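Jukidard Match Ball review

We used the Jukidard size 5 for 14 club games, most of them on the artificial pitch at Fleston. It weighs 430 grams on our scale and holds its pressure well from one week to the next. 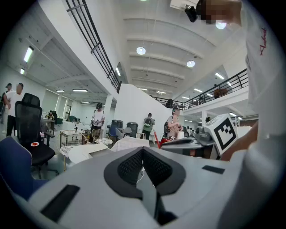
Passing is clean, and the ball runs true on short turf. Headers feel a little hard in cold weather – a touch less air fixed that. The printing had worn off one panel by June.
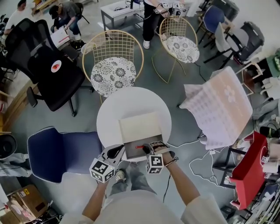 Compared With

The Luik is softer but drifts on long kicks. The Dristell costs less and lost its shape after almost 600 minutes of play.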